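Chore bots still slow on the small stuff, Stinton trial finds

STINTON — Can a machine clear your kitchen counter yet? Sort of. Give it time. A lot of time.

That's the short version from Sillico, which put out first results in January from its tidy-up trial at the old Siu building on the east side of town. The company has been running robot arms on the kind of work most people do without thinking. Picking up. Putting away. Emptying a tub of odds and ends and doing it again.

The numbers: 497 pick attempts in the write-up, of which 158 went wrong one way or another. Drops, mostly. Then missed grabs, then a category the company calls "wrong item", where the arm came up with a neighbor of whatever it was sent for.

Sillico isn't hiding from that. "We would not let it near a dishwasher full of somebody's good plates," the report says on its second page. It goes on to say that boxes and cans are close to solved, and that a mixed pile is a different job.

Mixed piles are what houses have, of course. Shops too. The returns counter at any discount store is a cart full of things that don't match, and that is the work Sillico says it's really after. Homes come later, no date given.
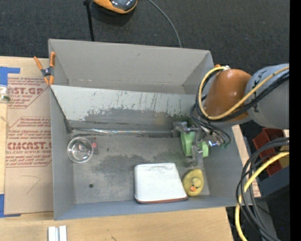 Speed is the other sore spot. A person hired to do the same sort kept up a pace of 125 items in half an hour without much trouble, according to the report. The arm managed 30 in the same stretch. It doesn't take lunch, the company points out, and it can be left going overnight. Fair enough — but somebody still has to be in the building when it stalls, and it does stall.

Clear things are the worst. Glass and see-through plastic give the cameras trouble, the report says, and round shapes tend to slide off when the fingers close. Small items next to a wall are also on the bad list, because there is no room to get a finger down the side. Soft toys did better than anyone expected. Socks did worse then expected. No figures for either, we asked.

Podimness, the home-goods chain that is paying for part of the trial, wants to use the arms in back rooms for sorting returns before it tries anything out front where customers are. A company statement called the January results "encouraging for this stage" and said no store jobs are tied to the project. It didn't say what happens at the next stage.

Reaction in town has been mixed. At a drop-in evening at the Siu building, most of the questions were about laundry. When will it fold? Not soon, was the answer. Folding isn't part of this trial and the company has no arm set up for it. A few people wanted to know what one would cost. Sillico wouldn't give a price, saying the hardware it uses now is lab gear and was never meant for a kitchen.

One retired stock clerk watched for most of an hour and said she could have done the whole lot before it finished the first tub. She also said she'd take one for her garage.

What's next: a second round with new objects the system hasn't been trained on, and a tougher rule on what counts as a success. In this round an item only had to be lifted and held. Next time it has to be set down in the right spot, the right way up, which is probaby closer to what anyone means by tidying. Sillico expects the failure count to go up before it comes down and says so in the report.

The company also plans to rerun the speed test with a different gripper. Same clock, same half hour.

Drop-in evenings at the Siu building continue, doors at 6 p.m., free. Parking on the street side only — the rear lot is closed for resurfacing.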